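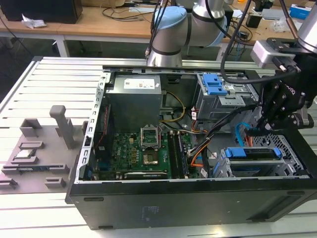

PC teardown cell – readme for the club dataset

Kinnear robotics club, bench 2. Last tidy up Thursday, November 28, 2024. If something in here disagrees with the folder, beleive the folder.

What's in the folder

Recordings of two arms working on an old desktop PC laid on its side, panel off. Small parts jobs mostly. CPU out of the socket and into the tray, CPU from the tray into the socket, memory module out, memory module in. A few cable pulls, not many, they were horrible to do.

93 runs in total. 14 of those are marked poor and sit in their own subfolder. Keep them, the failure people want them.

Each run has:
– video from the fixed camera
– joint positions, both arms
– gripper opening
– a short text note, typed by whoever was on the laptop

No sound. No force data either, the logging for it never got finished.

Where it came from

Started in April as practice for the Torport student challenge, repair and recycling class. We entered as Pilitz (the team name, long story, ask at the club). After the challenge we kept recording so next year's lot would have something to train on from day one instead of spending the first term on calibration like we did.

Bench setup

Slotted aluminium bench, tower flat on it, open side up. Parts tray goes to the left of the tower. The tray is 3D printed, grey, print files in /tray. Version 11 is the one to use. Earlier ones had the CPU pocket too tight and the chip stuck.

Chip goes in the pocket on the left of the tray. Check which way round before every run, the corner mark matters and the camera can't really see it.

Socket lever and bracket open by hand before the run begins. The arms don't do the lever. We tried.

Leave the drive cages in. The blue latches are handy for checking alignment because they show up well on camera, and the ones on our tower haven't moved since calibration. If you take a cage out you have to redo the camera pose.

Power lead out of the wall and out of the back. Every time. PC is never powered in any of these.

Running it

Start the logger first, then Pestamis (our control script, in /pestamis), then home both arms. Wrong order and the timestamps drift.

1. Clear hands off the bench.
2. Home the arms, left then right.
3. Jog the gripper down over the case at slow speed, one person on the stop button.
4. Start recording.
5. Do the task.
6. Stop recording BEFORE you home again. Otherwise the run ends with a long swing back and somebody has to trim it.
7. Write the note. One line is fine. "dropped it" is fine.

Cables inside the case get caught on the fingers. Push the thick bundle over towards the cages before you begin, and if it springs back, stop and do it again. Don't tape it down, the tape comes off on the fingers.

Labels

ok – part ended up where it should, first go
retry – got there, more than one attempt
poor – didn't get there, or the log is broken

Labels were done by one person then checked by a second. They disagreed most on retry against ok, where the gripper nudged the part but hadn't let go. Those went down as retry.

Known problems

– One tower, one motherboard. Anything trained on this will think all PCs are this PC. Please don't claim otherwise in your report.
– Lighting is just the room lights, and some evening runs are darker.
– The desk behind the bench is in view and the stuff on it changes from run to run. Crop if it bothers your model.
– Gripper opening is logged in raw units. Conversion is in /pestamis/units.txt, but check it, it was done in a rush.
– Memory runs are lopsided, far more out than in.

Using it

Free for club members and for coursework. Say it came from the Kinnear club. If you want to pass it on outside the school ask first, there's a form and it takes a week or so.

Don't rename the run folders, the index goes by name and will just quietly skip anything it doesn't know.

To do

– proper train/test split, at the moment its random by run
– second tower, different make
– finish force logging
– print a spare tray
– write up the cable pulls or drop them

Problems or corrections go in the issues list, not in the group chat, they get lost in there.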